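## 4 Working rules for hand-held gripper sessions

Revision 14 Jun 2026. Applies to all Wultadano sessions with two hand-held grippers. Section 3 (charging and pairing) must be complete before work starts.

### 4.1 Before the session

1. Walk the floor between the station and the walls. Route power cables away from the operator's standing position.
2. Place one object on the table unless the task sheet lists more.
3. Check both finger pads. Replace a pad that is torn, glazed or lifting from the finger.
4. Check that every marker face is clean, flat and free of tape. Do not touch up a marker with ink.
5. Open and close each gripper through its full travel five times.
6. Enter the pad lot and the gripper serial numbers in the session log.

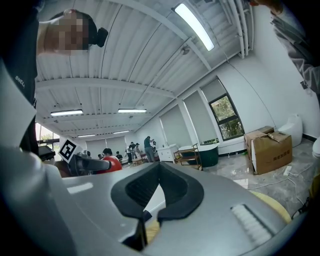 7. Agree on the start and stop words with everyone in the room. The default words are "begin" and "hold."

**Note:** Background activity is permitted. Bystanders stay outside the reach zone, which extends 35 inches from the table edge, unless the task sheet gives them a role.

### 4.2 Object handling

1. Use the plate or tray named on the task sheet. Do not substitute a similar one within a series.
2. Approach with the fingers open and both pads clear of the plate rim.
3. Close until the object is held, then stop. Further squeezing marks soft fruit and shortens pad life.
4. Lift, move and set down in one continuous motion. If the object slips, say "hold" and log the attempt as failed.
5. Replace fruit at the first sign of bruising – a soft item changes the grip from one attempt to the next.

**Caution:** Food used in a session is not to be eaten afterward. Discard it in the marked bin.

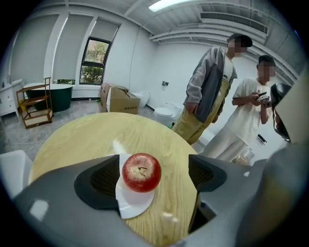
Graziella Marras objected in review that step 4 punishes careful operators, and asked that a pause of up to two seconds be allowed before set-down. The change was accepted for fragile objects only. Write "P" in the log beside any attempt that uses the pause.

### 4.3 Observers

- Observers do not point at, steady or reposition the object during an attempt.
- Phones are permitted outside the reach zone, with sound off.
- Instructions to the operator come from one person, named in the log.

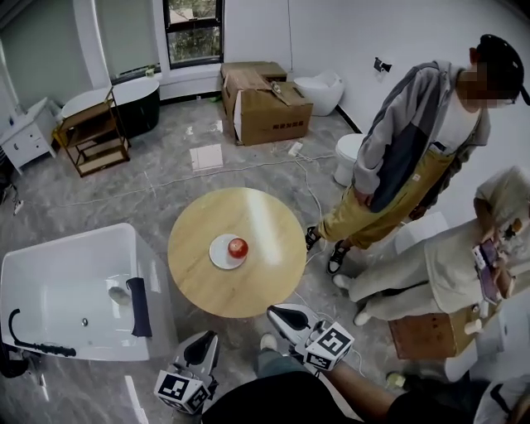 - An observer who needs to enter the zone waits for "hold" and for both grippers to be lowered.

### 4.4 Limits and records

Finger pads are rated for 3,516 closures. Inspect them under a lamp at 1,683 and record the result. Log failed attempts in full; deleting them is a breach of these rules.

**Caution:** Stop at once if a finger binds or a pad shifts. Tag the gripper and return it to Lieven Dekker. Field repair is limited to pad replacement (see 6.2).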